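A fault in the block-placing task: what was found and what has been changed

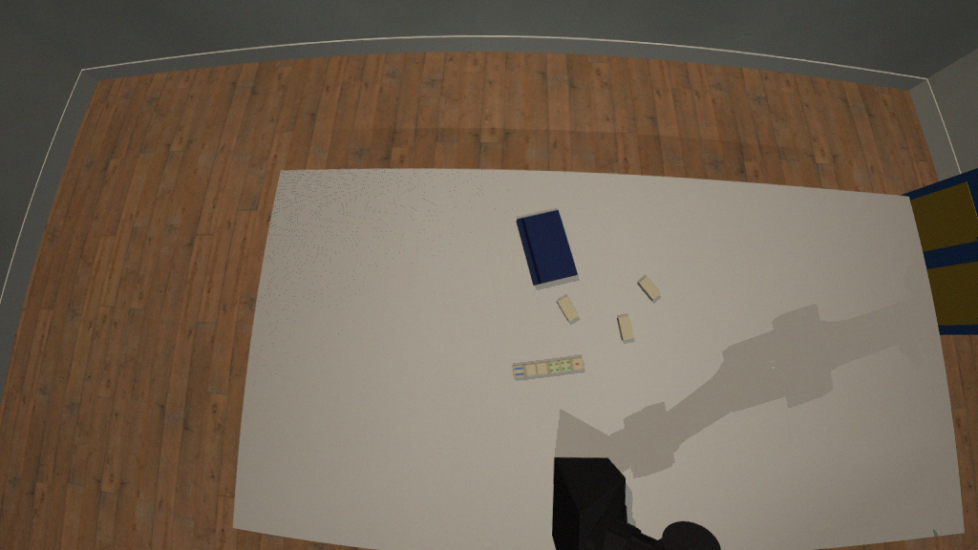 The simulated workcell, with the dark blue book, three cream blocks and the segmented strip on the table.

This post records a fault in the Trakora block-placing task, which I maintain in my own time, and corrects the result published here in November. Readers who have used the earlier figure are asked to disregard it.

The task requires the arm to pick up small blocks and place them in the strip. The book serves as an obstacle. Each run ends when the checker reports every block seated or when the time limit is reached. The November batch consisted of 2,000 runs on the Kestbridge scene files, and the success rate was higher than any I had obtained before. I accepted it too readily.

The fault came to light during a replay late one evening. The arm brought a block down on the raised divider between two compartments and pushed. The block passed through the divider, came to rest inside the floor of the strip, and was reported as seated. The checker compared only the horizontal position of the block with that of the compartment. It took no account of height or of contact force.

Two causes were identified. The first was the collision shape of the strip, which had been simplified to a thin slab when the scene was converted with the Chraibi importer. The visible shape was unaffected, so nothing looked out of order on screen. The second was the force limit at the wrist, which I had switched off for debugging and had not restored.

The second cause is the more serious. The same controller settings are loaded by my Daretti bench arm. Had they been copied across, the arm would have pressed down with no software limit in place. They were not copied across. The bench arm has nevertheless been kept powered down while the settings are reviewed.

The following changes have been made. The strip now has a collision shape for each compartment. The checker reads height as well as position. The force limit is on by default, and the simulator will not start a batch without it.

A repeat batch of 500 runs is in progress. The corrected rate will be posted when it has finished and I have watched a fair share of the replays. The November files remain available, marked as withdrawn.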